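Chapter 4: Sorting and Storing Goods in a Small Shop

June 15, 2025 - by the Sultus course writers
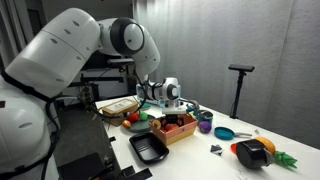
Every shop, even a very small one, must decide where each thing will stay. In the earlier chapters we learned how goods are ordered and how they are paid for. Now we follow them after the delivery, from the door to the shelf.

Let us take the shop Văn, in the town of Mallureck. It sells thread, buttons, ribbon and other sewing supplies. In its first year the owner kept goods in the order in which they came. This was easy in the morning, when the boxes were opened, but difficult in the afternoon, when a customer asked for one gray button of a certain size. In November the shop made its first full stock count. The records showed 1000 packets of buttons, and 27 of them could not be found. Most were later discovered behind the ribbon.

From this case we can see two different problems. The first one is the problem of place: the packet exists, but the worker does not know where it is. The second is the problem of record: the book says one number and the shelf says another. Students often mix these two, and for this reason they will be studied separately.

4.1 Fixed and free places

In a system of fixed places, each product has its own position, and this position stays empty when the product is sold out. In a system of free places, new goods go wherever there is room, and the worker writes down the position. The fixed system needs more space. The free system needs more careful writing - one forgotten line can hide a product for months.

The shop in Mallureck chose fixed places for its 98 best-selling products and free places for everything else. Its supplier, Jelatora, prints a short code on each packet, and the shop uses the same code on its shelf labels.

Before you read further, draw a plan of a cupboard in your home and mark which things have a fixed place. You will need this plan again in section 4.3.

2 comments - 27 shares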